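About us

Mullomow is a small research group in Suscombe. Started by Arnar Arnardóttir and Natanael Lopes, joined later by Eoin Ó Ceallaigh, who does most of the soldering and all of the complaining.

What we work on: teaching robots to handle cloth from human demonstrations. No robot needed while recording — a person holds the gripper and does the job by hand, in real homes. Folding, flipping, rolling. Mess left on the table on purpose.

Main result so far, from the Nukosel study: 105 demos spread over many homes beat 1000 from one tidy lab bench. Same policy, same training time. We ran it 3 times becuase Brendan Keogh didn't believe it. Write-up went online February 27, 2023.

Two-sided cloths are still the hard part. The policy loses track of which face is up once an edge has rolled over — working on it.

Want to visit or send us your worst tea towel? Write to Oluf Mikkelsen, he answers most days. Code is free to use, just tell us what breaks 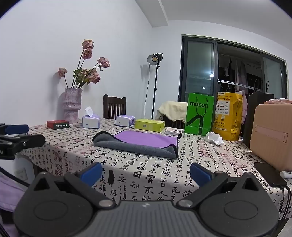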